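Listening to a footbridge: an afternoon with the sensor people at Hendell

Dec 24, 2018

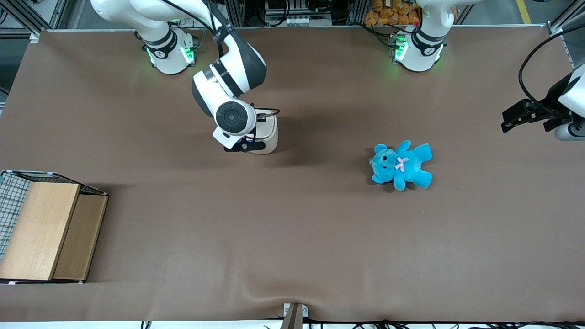 I'd gone to Hendell to talk about paint. Well, sort of paint. The team there has been working on a printed sensor, a thin conductive pattern laid down on a flexible sheet, which you stick to something big and heavy and then leave alone for years. It has no battery and no wires. When you want to know how the thing is getting on, you walk up with a reader, send out a radio pulse and see what comes back.

The engineer who looked after me has been on the project from the start and asked me to leave names out of it, as the patent business is still dragging on. That was fine by me. We sat in the kitchen with two mugs of very strong tea and I began with the question I'd been saving up on the train, which was how on earth a sticker can tell you anything about concrete.

"It's a tuning fork, really," she said. "The pattern likes one particular frequency. If the concrete underneath stretches, even a tiny bit, the pattern stretches too, and the note goes flat. We just listen for the note."

The note, in their case, sits at 862 megahertz when the sheet is relaxed. I asked how far it moves when a crack opens up and she pulled a face. "Less than you'd like. The first year we spent mostly measuring the weather."

This turned out to be the big headache. Metal grows in the sun and shrinks in the frost, and a sensor that can feel a crack can also feel a warm afternoon. The answer was to print two patterns side by side, one fixed to the structure and one left free to slide in a little pocket, so that both feel the temperature but only one feels the strain. Take one from the other and you're left with the bit you care about. (I made her draw this on the back of an envelope, twice, and I've still got it.)

The proper trial is on a footbridge at Ulard, over the old canal cut. There are 59 sensors on it, nearly all of them underneath, and they went up in June over a stretch of long, hot days. I wanted to know whether that was as much fun as it sounds.

"It was lovely for the first hour," she said. "Then you're lying on your back on a platform with your arms over your head, trying to smooth out a sheet with no bubbles in it. I had glue in my hair for a week."

Four of the sensors have stopped answering since then. She was quite cheerful about it, much more so than I'd have been. One was scraped by a boat, and the other three are all in the same damp corner by the northern abutment, where water runs down inside the facing. They think it's getting in at the edge of the sheet, and the next batch will have a wider border.

I asked about the name, because everyone in the building says it as though it were perfectly normal. Plundusetti is the name of the whole scheme, sensors and reader and software together. "It was a typing mistake in a funding form," she told me. "By the time we spotted it, it was on the letterhead." The reader is called Tazi, and that one she wouldn't explain at all.

Tazi is a grey box with a strap, heavier than it looks, and it works from up to 19 metres away on a good day. I had a go with it on a test slab in the yard. You point, press, wait for the beep, and a line wobbles across the screen. I stood on the slab and the line moved! I stepped off and it went back. I did that rather more times than a grown adult should.

So who is it for? My guess was motorways and big rail viaducts, but she shook her head. Those already get inspected by people with ropes and proper budgets. She's more interested in the small stuff – culverts, farm bridges, retaining walls behind bus stops – where someone from the council might come by with a torch every few years.

"If you can check a wall by walking past it, you'll check it more often," she said. "I don't want to replace the person with the torch. I'd like them to know which wall to look at first."

There's plenty left to sort out. Thick rust under the sheet muddles the signal, and the glue hasn't been through enough winters for anyone to promise how long it lasts. I asked what she'd be doing next and expected something about antennas. She said they had a whole cupboard of adhesives to get through, and that the samples would be going in and out of the freezer until spring. Then she took my mug and went off to see if the reader had finished charging.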